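Search tickets
Advanced | My queues | Sign in

This site uses cookies to keep you signed in and to remember your queue filters. Accept | Manage settings

Community Alert Service
Ticket: Suspicious-caller alerts not delivered to part of Nonberg
Opened by Jouko Sjöberg, January
Assigned to: Remo Wallner
Status: Closed, with one follow-up item

Summary

A neighborhood watch alert covering door-to-door callers in Nonberg went out at 16:10. The dispatch report showed it as complete. Coordinators on the east side of the district told us the same evening that residents there had received neither the text message nor the email. Residents on the west side received both. The alert itself was approved and worded correctly, and no edits were made to it after approval.

Environment

Alert console, current release. Recipient list: Nonberg, all streets, 2688 registered addresses. Channels: text message and email. Voice calls were not selected. Neighboring lists maintained from the same console: Erkmont and Cenberg. Message gateway: Tuominen relay, primary line.

Initial report (Jouko Sjöberg)

The alert concerned two callers who claimed to be inspecting roof tiles and asked to come inside to look at the attic. Three residents had called the non-emergency line about them before 15:30. The duty officer asked for the alert to go to the whole of Nonberg. I sent it using the saved template "Callers at the door", standard priority.

By 18:45 I had five coordinators asking when it would be sent. All five cover streets east of the canal. I checked the console, which reported "Dispatched" with a green status and no failures. I did not resend because a second copy to the west side would have led to calls asking whether there had been another incident.

Please confirm who received the message and who did not. I need an answer before the evening patrol briefing.

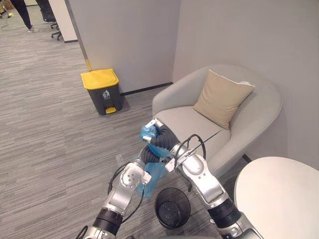 Step 1. Confirm the scope

Exported the delivery log for the 16:10 dispatch. The log contains 2288 entries. The list contains 2688. The difference is 400 addresses, and these do not appear as failed, bounced, or pending. They were never handed to the gateway.

Sorted the missing addresses by street. Every one is east of the canal. No address west of the canal is missing. There are east-side addresses that did receive the alert, so the canal is not the boundary by itself.

Step 2. Interim delivery

Built a temporary list from the missing addresses and sent the original text to it at 19:20, with one line added at the top giving the time of the first dispatch. The duty officer approved the added line by phone. The gateway accepted every message. Jouko confirmed with three of the five coordinators that the text message had arrived. The other two did not pick up and were sent an email.

This addressed the immediate need. The ticket stayed open for the cause.

Step 3. Rule out the gateway

Requested the intake record for the primary line at Tuominen. It matches our log entry for entry. The gateway received what the console gave it and passed it on. No throttling, no rejected batches. The secondary line was idle throughout. Gateway removed from the list of possible causes.

Step 4. Rule out resident preferences

Residents can mute low-priority notices such as meeting reminders and lost property. They cannot mute caller alerts, but an old import once set the mute flag on all categories, so this was worth checking. Took a sample of 18 missing addresses. None had a mute flag on any category. All had a verified phone number or email, and most had both. All had received the December bicycle-marking notice.

That last point narrowed the period. Whatever changed, it changed between the December notice and this alert. 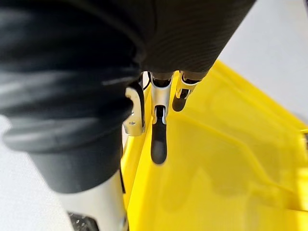 The change log for that period has four entries. Two are password resets. One is a spelling correction to the Cenberg list. The fourth is a boundary edit: the beat map for the district was redrawn in the first week of January, and several streets at the eastern end of Nonberg were moved into a new beat with its own code.

Step 5. Examine the boundary edit

The list "Nonberg, all streets" is not a stored list of addresses. It is a saved filter that collects every address whose beat code is on a fixed set. When the new beat was created, its code was not added to the set. The addresses moved correctly and kept their contact details. They simply stopped matching the filter.

The address total shown beside the list name in the console comes from the registration table, which counts by district and ignores beat codes. It therefore continued to show 2688. The person sending the alert had no means of seeing the difference on the send screen.

The "Dispatched" status compares messages sent with messages queued. It does not compare messages queued with the list total. All queued messages were sent, so the status was green.

Step 6. Reproduce

Copied the district to the test console without contact details. Created a new beat, moved one street into it, and ran a dry dispatch. Result: the moved street was missing from the queue, the total was unchanged, and the status was green. Added the new beat code to the filter and repeated the dry dispatch. The street was included.

Step 7. Fix

Added the new beat code to the Nonberg filter on the live console at 10:05 the next morning. Ran a dry dispatch against the full list. Queue count 2688, list total 2688.

Checked the Erkmont and Cenberg filters in the same way. Cenberg matched. Erkmont matched as well, but its filter still contains a code for a beat that was closed. It has no addresses and does no harm. Left in place for now; see follow-up.

Comment from Jouko Sjöberg

Thanks. Coordinators have been told. Two questions.

First, can the send screen show the queued number before I press the button? I would have stopped if I had seen a gap of that size.

Second, one coordinator on the east side says her own alert arrived at 16:10 with the west side. Her street is in the new beat. I would like to understand that before I tell people the cause is known.

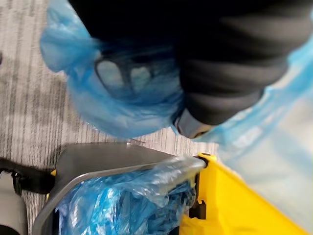 Reply from Remo Wallner

On the second question: she is registered twice. Her home address is in the new beat and was skipped. Her coordinator account is attached to the district itself and has no beat code, so it goes through a separate rule. The message she received came from the coordinator account. Her home registration is one of the missing entries, and it was included in the 19:20 dispatch. She should have a second copy from that time. Please ask her to check.

On the first question: the queued number is available from the dry dispatch and can be displayed on the send screen without a new release. I have switched it on for your account and for the duty officer's. It appears under the list name. If the two numbers differ, the console does not block the send, so the sender has to read them.

Comment from Jouko Sjöberg

She has both messages, 16:10 and 19:20. That settles it for me. The queued number is showing on my screen. No objection to closing.

Resolution

Cause: saved filter not updated after a beat boundary change. Alert content, gateway, and resident settings were not involved.
Correction: beat code added to the Nonberg filter. Dry dispatch verified.
Workaround if this recurs: run a dry dispatch, compare queued count with list total, and send to the missing addresses as a temporary list. Do not resend to the full district.

Follow-up

Boundary edits should raise a warning when a new beat code is not in any saved filter. Logged as a separate request, not scheduled. The closed beat code in the Erkmont filter will be removed under the same request.

Get service notices by email
Enter your address | Subscribe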